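Workshop notebook, 13th August

Morning entry, written at the bench with the big door open and the fan going. I meant to keep this one short, but I have been putting off the glue notes since the spring and there is a lot saved up, so get yourself a coffee if you are reading along.

The chair on the stand is the Drelleo side chair, the one with the curved back slats and the rush seat. It came in with a wobble that the owner described as "a bit lively," and she was being kind about it. I could rack the whole back with one finger. The front legs were tight, the side stretchers were so-so, and both rear seat rails had let go completely. Somebody before me had gone at the joints with a bead of something yellow and brittle, squeezed in from the outside and left to run down the leg. It chipped off with a thumbnail in most places, thank goodness, and the wood under it was clean.

I took it apart slowly, with a dead-blow mallet and a scrap of carpet, and labeled every piece with masking tape before I let myself put anything down. I learned that lesson in January with the Uysal stools, where I had two stretchers that looked like twins and were off by a hair, and I glued them in swapped. I had to steam the whole thing apart again the next morning. Tape first, always.

Now, the glue. Chi-keung Chung and I have been having the same friendly argument for as long as we have shared this shop. He likes hot hide glue for everything, and I keep reaching for the liquid kind in the bottle when the weather is warm and I want more time. I will put his side down fairly, as he reads this notebook and writes in the margins. Hot glue grabs fast, it cleans up with warm water, and whoever has to fix the chair after us can get it apart without swearing. All true! The trouble is that a chair back with curved slats has to go together all at once, and I am one person with two hands, and the glue starts to gel while I am still hunting for the second clamp.

So for this one I am using the liquid hide glue. I checked the bottle first by putting a drop on a piece of paper and pulling it between my fingers after a few minutes. It made good long strings. If it just smears and stays greasy, the bottle goes in the trash no matter what it cost.

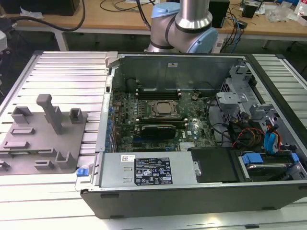
Dry fit

I put the back together without glue and measured corner to corner both ways. It was out by 4 millimeters, leaning toward the left post, and I spent longer than I care to say looking for the cause. The left rear rail had a crumb of the old yellow glue sitting at the bottom of its hole. I picked it out with a dental tool and the diagonals came right into line. I was so pleased that I went and made toast.

The two loose tenons were a little undersized after cleaning. I have seen people wrap them in cotton thread, or pack them with sawdust and hope for the best, and I have done both myself when I was younger and in a hurry. These days I glue on a long thin shaving from the same kind of wood, with the grain running along the tenon, let it set overnight and pare it back until it goes in with a firm push. These are ash, and I had a curl of ash left from the Atov bench that was just the right thickness. I knew I was keeping it for something.

Clamping order, for next time

Rear rails into the posts first, then the slats from the bottom up, then the crest. Band clamp around the posts, snug but not cranked. One bar clamp across the crest with a soft pad under each jaw. Check the diagonals again before walking away, and once more after washing up, as the band clamp does creep.

Leave it alone for 12 hours. I know the bottle says you can move it sooner. I have moved things sooner, and I have been sorry. Our shop is damp in the mornings, and the creek fog seems to get into everything, including the sandpaper. 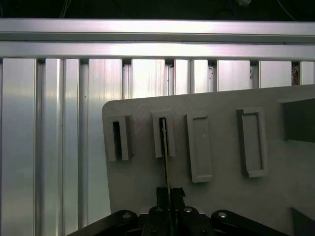

Can I use ordinary white glue if the hide glue has gone off?

For a chair that will need fixing again someday, I would wait and get a fresh bottle. White glue holds fine, but it leaves a film that the next batch of glue will not stick to, and cleaning it out of an old mortise takes a whole afternoon.

Chi-keung asked me to write that down properly, and now I have, so he can stop asking.

On to the seat. The rush is in better shape than I feared. It is dry and a little dusty along the front rail, and one strand has worn through at the left corner, but the rest is sound and has that lovely brown color you only get from years of people sitting on it. I am not going to replace it. I wiped it with a damp cloth on the top side only, tucked the broken end under its neighbor, and put a dab of glue on the underside where it won't show. The owner had been quoted for a full new seat at another place and was braced for bad news, so that will be a nice phone call to make.

Finish is the last thing, and I have not made up my mind. There is a pale ring on the crest rail where a wet towel must have hung, or so I would guess. I tried a little of the Bemora paste wax on the back of it, with a soft rag, and it warmed up nicely without going shiny. I will look at it again in daylight tomorrow before doing the front.

Still need: masking tape, more cotton rags, a new tip for the small glue syringe. The long bar clamp is sticking again and wants a drop of oil on the screw. Chi-keung, if you get in before me, please don't lean on the chair.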